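Can a Machine Do It Yet? Small Chores, Part 4: Cups, Caddies and Anything in a Bundle

Welcome back to the column where we take one dull household job at a time and ask whether you can hand it off to a machine. Regular readers know the answer so far. Vacuuming, yes, if you own no socks. Windows, sort of. Folding, please see Part 2 and the letters that followed it.

Last time I promised to cover putting small things into upright containers. I mean the cutlery in the caddy, the coffee sticks in the cup, the pencils in the jar, the paintbrushes in the old jam pot. I picked it because it sounds like the easiest chore in the house. A three-year-old can do it. Mine did, for a whole winter, mainly with my car keys.

Why it's harder than it looks

Think about what your hand does when it picks up one thin wooden stick from a table. The stick is nearly flat against the surface, so you can't get under it. You press on one end, or roll it with a fingertip until it lifts, and then you turn it in the air so that it goes into the cup end first. You don't look while doing this. You're looking at your phone.

A machine with two fingers has to do the whole business with a pinch. It can't easily roll the stick to a better spot once it has hold of it, so a bad grab stays a bad grab all the way to the cup. Then there's the cup itself. A light plastic one will scoot or tip if you lean on the rim, and a stick that comes down at a slant will lean on the rim. 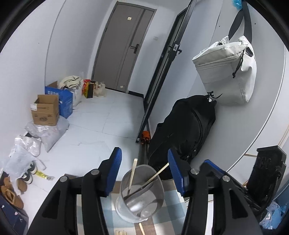

Metal is a different kind of trouble. Spoons are shiny, and shiny things confuse cameras. They're also heavy at one end, so they swing when you pick them up by the handle. I've seen a demonstration arm carry a teaspoon across a counter like a man bringing a live crab to the sink.

What you can buy right now

I went looking, so you don't have to.

The Gimia is a countertop sorter sold for cutlery. You tip your clean silverware into the top and it comes out at the front in rows. It does forks and knives well enough and teaspoons most of the time. It does not do chopsticks, skewers, straws or coffee stirrers, all of which go down the gap at the back. The jam light comes on and you fish them out with, yes, your fingers. It takes up as much counter as a bread machine and makes more noise.

The Hada arm is the one people send me links to. It's a real arm with a real two-finger grip, it clamps to a table, and it costs a little over $2,000 before the stand. Out of the box it can wave. If you want it to put pencils in a jar, you have to show it how, over and over, moving the jar a bit each time. The owners' forum reckons on 284 repeats before it stops missing, and then somebody changes the tablecloth and you start again. I put in an evening. By 11 p.m. I had one pencil in the jar and a new respect for the jar.

Dultent make a drawer that tidies itself, in the sense that it shakes. I'll leave it there.

So, can a machine do it yet? In a lab with a patient person standing next to it, often. In your kitchen, for less than the price of a used car, no. Check back in September, when I'm told Chidiac will have something on the shelves. I was told the same thing last September.

How to do it yourself without hating it

Meanwhile the sticks still need putting away. Most of what makes the job hard for a machine makes it annoying for people too, so the fixes are the same.

Put a cloth down first. A woven placemat or a folded dish towel gives thin things something to sit on, and you can pinch up the cloth to raise one end of a stick. It also stops a light cup from skating off.

Don't move sticks one by one. Gather them, square the ends by tapping them on the table, and put a rubber band around the lot near the bottom. A bundle has a waist you can grab. If you use them daily, keep the band loose enough to pull one out from the middle.

Pick a container with a divider. In an undivided cup everything fans out to the sides and the next item has to fight its way in. A caddy with compartments holds things closer to upright, and one with a slanted rim lets you load from the low side.

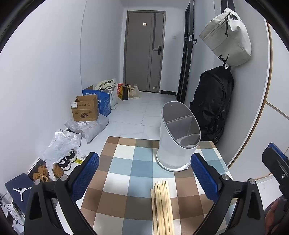 The divided caddy on its mat, with the sticks bundled up beside it.

Weight the bottom. A handful of dry rice or a few clean pebbles will steady any tall pot you use for pens or brushes. Skip this one for cutlery unless you like rice in your tea.

Spoons go in first, then the thin stuff. Bowls down if the container is shallow, bowls up if it's deep and you want to see what you're grabbing. I know some of you feel strongly about germs. Wash your hands and do what you like.

Don't overfill. If you have to wiggle it, it's full. A caddy that holds 18 pieces on the box holds fewer in life, as the box was counting very slim forks.

One last thing for the hopeful. If you really are saving up for an arm, start setting up your kitchen for it now. Give every container a fixed spot, keep one patterned mat under it and leave some open space on either side. It will be years before the arm earns back its $2,000, but you'll be able to find the spoons.

Next time: putting a trash bag into a trash can, including the part where you have to find which end opens. I've already had one company decline to lend me anything.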